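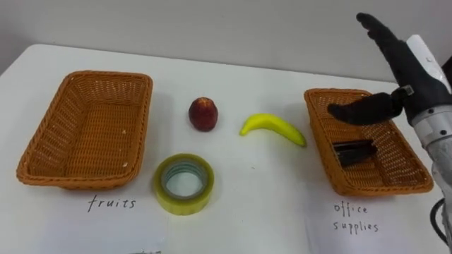 Sorting by hand: a basket and its handwritten label.

Gundier Label Maker, reviewed after nearly 2 months

I bought the Gundier because my handwriting has been described, by my own sister, as evidence. It cost more than I'd planned and arrived in a box big enough for a toaster. Setup took 9 minutes, most of them spent working out which way the tape goes in. The diagram shows both.

Printing is quick and the letters come out crisp. The spice shelf now looks like a pharmacy run by someone strict.
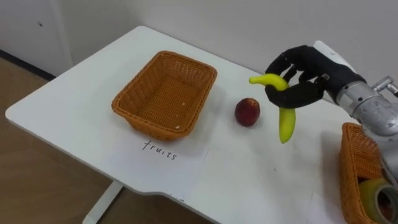 Tape is where Gundier gets its money back. Each cartridge leaves a generous blank margin on both sides of every word, so a short label is mostly nothing. Compare the low-tech method: a sheet of white paper, a thin black pen, the word "fruits" set down below a basket, and you're done. The Gundier can do the same word in 797 fonts, and I would use two of them. My neighbor Yamuna Marar borrowed it for her freezer and reports that the labels hold up in the cold, though they curl on anything round.

The keyboard is alphabetical – A, B, C, D – for people who have never seen another keyboard. Accents are buried four menus deep. I made a folder label for Tarcísio Bragança, and he got his accent on the third try, over the wrong letter.

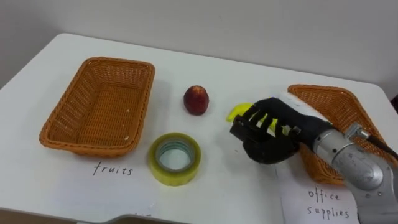
Gundier or Wemon?

The Wemon is cheaper, slower and has proper keys. It also has no backlight and a cutter that chews. If you label a drawer or two a year, get that one, or a pen. I'm keeping the Gundier, mainly for the cutter, and because I've lost the receipt.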